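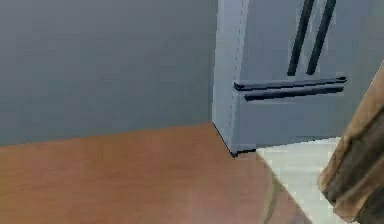
Up at six, coffee, and then two hours with the draft operating rules before anyone else was in. Maribeth wants them finished by the end of July, and I've been stuck on section four since last week. Section four is about fridges. It started out as one paragraph and is now almost three pages.

The trouble is that we wrote the first version for cabinets. One handle, one door, pull it, done. Then the kitchen set grew and now we have the French-door model, with two long upright handles side by side and two bars across the drawers underneath. The instruction "open the fridge" means four different things in that kitchen. Edgardo had been scoring a run as a pass if anything on the fridge came open. Amarachi had been scoring it as a pass only if the left upper door came open. Both of them were following the sheet as written, so the sheet is at fault.

New wording, as of this morning: every task must name the part by position and kind. "Upper left door." "Lower drawer." No "open the fridge" on its own, in simulation or on the floor. If a task can't be written that way, it goes back to whoever wrote it. I also put in that the person scoring must read the task line before the run starts and again before marking it. Mark Anthony thinks the second reading is overkill. I left it in.

Meeting at ten. Arnel had gone back through the Sterklow batch and found 82 runs where the two scorers disagreed, and nearly 700 where there had only ever been one scorer. He was pretty low about it. Maribeth asked whether we should throw out the single-scored ones and there was a long quiet stretch. In the end we agreed to keep them but label them as single-scored, and not use them in any number we send to Manalo. I wrote that down as rule 23 so it doesn't get lost the way the lighting decision got lost in the spring.

Then the argument about starting views, which took the rest of the morning. Edgardo's position is that every simulated run should begin with the whole appliance in view, top to bottom, or it isn't a fair test. Amarachi says a home robot will be parked close to things half the time, looking at the bottom ends of the handles and a lot of floor, with something big and brown blocking one side, and if we only test the tidy views we'll be certifying the tidy views. I agree with her, but Edgardo has a point that you can't compare two controllers if one got the easy view and the other didn't. So the rule will be that starting views are drawn from a fixed list, the list is saved with the results, and both controllers get the same list in the same order. Close and partly blocked views stay on it. Anyone who wants to drop a view has to say so in writing before the runs, with a reason.

Lunch was leftover rice and the last of the peppers. Called Mom. Her knee is better and she is walking to the store again.

Afternoon was contact limits. The Wanesley people want one force number for everything and I don't see how we can give them that. A drawer and a tall door don't pull the same way. I drafted it as a limit per handle type, plus a stop rule: if the handle hasn't moved after 2 tries, the arm backs off and the run ends as a fail. No third try. Mark Anthony asked if that applies in simulation too, where nothing can break. I said yes. If the controller learns to keep yanking in there it will keep yanking out here, and I don't want a separate habit for each place.

We also still don't have anything about floors. In the simulated kitchen the wood runs up to a paler area in front of the fridge, and I realized that our base-placement rule only says "on the floor surface," as if there were one. Is the pale part a mat or tile? The task file doesn't say, and I've had people treat it both ways. For a real mat we'd want the wheels fully on or fully off before the arm starts to reach. I put a note in the margin for Arnel to find out what the scene builder meant by it, and until he does, the rule says wheels don't straddle the line. That should hold for either one.

Skurkero sent their comments on sections one through three. Mostly commas, but they want "should" changed to "must" in eleven places and I think they're right about nine of them. The other two are about record keeping on shared machines and I need to ask Maribeth first.

Left at half past six. Forgot my umbrella at the office again. Section four is done except for the force table, and tomorrow I have to start on emergency stops, where the old text contradicts itself on who is allowed to reset.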